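Unit 5: Planning the purchase of a two-handed work cell

Course notes, Equipment Planning for Automation
Instructor: Nelu Filip
Revised 29/11/2024

Read these notes before the budgeting session and bring your draft cost sheet. The sheet should have one line for each item you expect to buy, with a supplier, a delivery time and a name next to it.

1. Start with the work

Write down the task before you open a catalog. For tabletop handling, the task statement needs the objects, their size and weight range, the surface they sit on, and how often the layout changes. Last year a group wrote "general manipulation" and then spent most of its time arguing about payload. Bogdan Matei sent it back twice.

A usable statement looks like this: two arms, seated-height table, mixed household and office objects up to 700 g, layout changed by one person between runs.

The weight figure drives the arm. The mix of shapes drives the hand. Price them separately even when the vendor quotes them together.

2. Arm and hand

Hands fall into two groups for our purposes. Parallel grippers are cheap, easy to repair and fine for boxes and cans. Multi-finger hands cost more, need more spares and take longer to set up, but they cover more shapes. Ask both vendors on the list (Hirkier and Murner) for the same three things in writing:

price of one replacement finger
price of a full hand
time from order to delivery

In the class exercise, the Murner quote gives 749 for a replacement finger and the Hirkier quote gives 700. The Hirkier part ships from overseas and the freight is a separate line. Work out the landed cost of a set for both hands before you decide which is cheaper.

3. Lines that get left out

Go through your draft and check for these:

Cabling and cable ties along the arm, plus a spare set
Power strips and floor tape
Table, table covering and a background screen
Task objects, with replacements
Chair for the operator
Storage for the objects when the table is cleared
Shipping, import charges and insurance
Training time for at least two people

Task objects are small money but they wear out. Bottles crush, labels peel and boxes lose their corners. Italo Zanetti budgets for a complete new set every June, and you may copy that in your sheet. Record the exact item bought, so the replacement matches.

4. Floor space

The arm's reach is not the footprint. Add room for a person to walk behind the table, room for the chair to pull back, and a route for the cables that does not cross the walkway. The Brerngate room lost a week because the power outlets were on the wrong wall and an electrician had to be booked.

Measure the door as well – the Jitaru table had to be taken apart to get it in.

5. Reading a working setup

Use the setup below with the checklist in section 3. For each thing on or near the table, decide which budget line it belongs to and whether it is bought once or bought again.

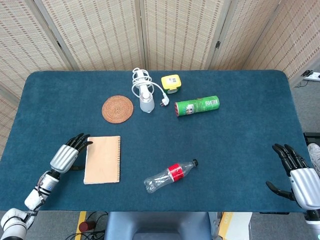 Figure 5.1. Two-handed cell with a felt-covered table, folding screen and mixed task objects.

The hands are the largest replaceable cost. The notebook, the can and the plastic bottle all go under task objects, and so does the white electric device with its cord. The screen and the cloth are bought once, though the cloth should have a cleaning allowance.

6. Support and payment

Take a 12 month support contract on the arms as the base case and price the option without it beside it. Hüsnü Uçar will go over the contract terms in the next session. Split payment is normal – a deposit on order and the balance after acceptance. Write the acceptance test into the order itself, using the task statement from section 1.

To hand in: one cost sheet, one floor plan with the cable route marked, and both finger quotes. Send them to Eduardo Garcia as a single file.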